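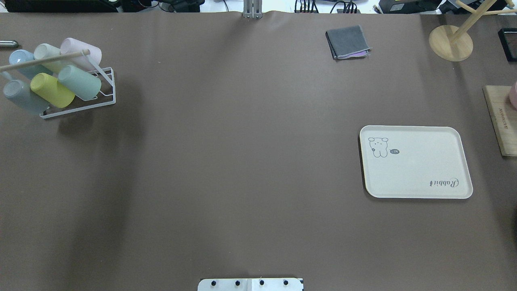 How to test whether a robot can put away cups

Can a machine unload a drying rack yet? Sometimes, if you keep the job small. These are the steps we use at Drullari.

1. Pick one chore and write it down in a single sentence. "Move the cups from the rack to the tray" is enough.

2. Use light plastic cups. Save glass for much later.

3. Decide what counts as a pass. We allow 90 seconds per cup and no help from a person.

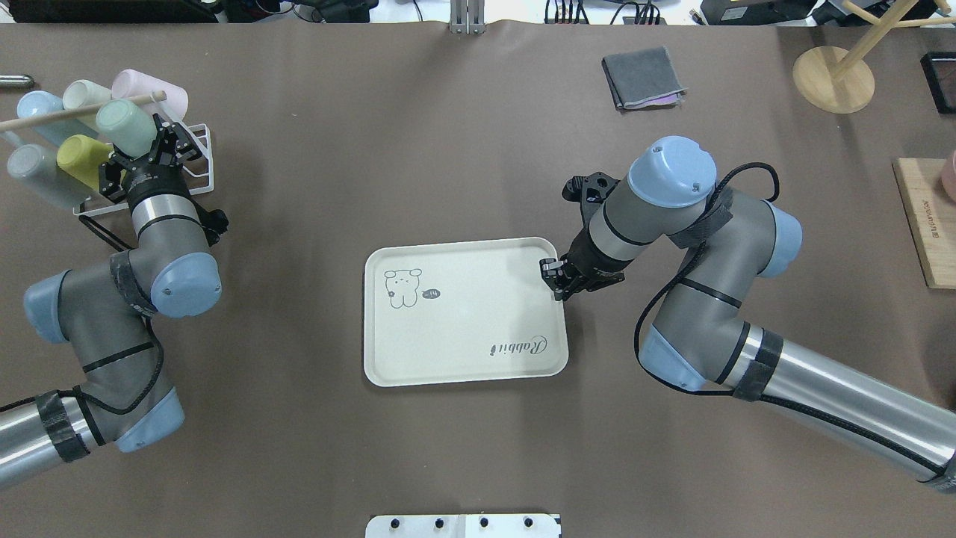 4. Run it 28 times before changing anything. Start over if you move the rack – even a small shift can spoil a grasp that worked before.

5. Log every miss with a short reason: slipped, knocked over, wrong spot, gave up.

6. Repeat with the cups in a new order. Scores usually drop here, so report both numbers.

A person still does this faster. I would not leave a robot alone with a full sink, but one rack of cups is a fair test.

Zdeňka Bednárik, August 2018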